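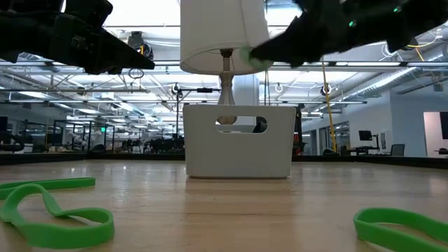

How to hand a packing job to a two-armed robot without losing the people who used to do it

Posted Nov 12, 2018 by Dolores Dunleavy

We pack returned homeware at Divham. Lamps, bins, odd bits of household stuff, all of it sent back by people who liked it better on the website. In June the management bought us a pair of robot arms and a software package called Gashi, and I was asked to "bring the team along". What follows is how we did it, in the order I wish we'd used.

Step 1. Write down the job as it is done, and ignore the job sheet.
Our sheet said: pick up item, check item, put item in bin, band it. It was one page long and had been laminated, so everyone assumed it was true. Refugio Figueroa has been on that bench longer than the bench has. I sat beside him with a notebook for a morning and came away with 32 separate things he does, including turning every lampshade to find the seam so it faces the back of the carton. Gashi had heard of none of them.

Step 2. Let the bench staff choose what goes first.
The supplier wanted to start with lamps, as lamps look good when visitors come round. The bench wanted to start with elastic bands. Putting bands on things all day is what does your thumbs in. We started with lamps, lost a fortnight, and then did bands.

Step 3. Agree who is allowed to stop it.
Everyone. Put it in writing. For the first week only supervisors could press stop, so people stood and watched an arm lean on a lampshade while someone went to look for me.

Step 4. Set the table the same way each time.
The arms like a tidy start. Keep the tall item and the bin where the arms can get at both, and keep spare bands flat and apart from each other. A twisted band will hold up the arms for longer than it would hold up a toddler. Setting the table is now a job in itself. Put it on the rota and give it a name, or it will be done by whoever is nicest.

Step 5. Change the targets before you switch anything on.
Ours stayed at 60 cartons a shift per person, although each person was now minding arms as well as packing. It took 17 emails to get that altered. Start yours early.

Step 6. Sort out the pay.
Refugio now teaches the arms, corrects them and resets them, and for two months he did this on packer's money. The grade he's on today is called Cell Technician. He says he'd have settled for Bloke Who Knows, at the same rate.

Step 7. Rotate.
Minding a robot is dull in a way packing never was. You can chat while you pack. We swap every 4 hours, and the Kutodby site swaps more often than that and grumbles less.

If your system is Hovia and you don't have Gashi, steps 1 to 3 are the same but the stop permissions are under Site Settings, two menus down, next to the language options.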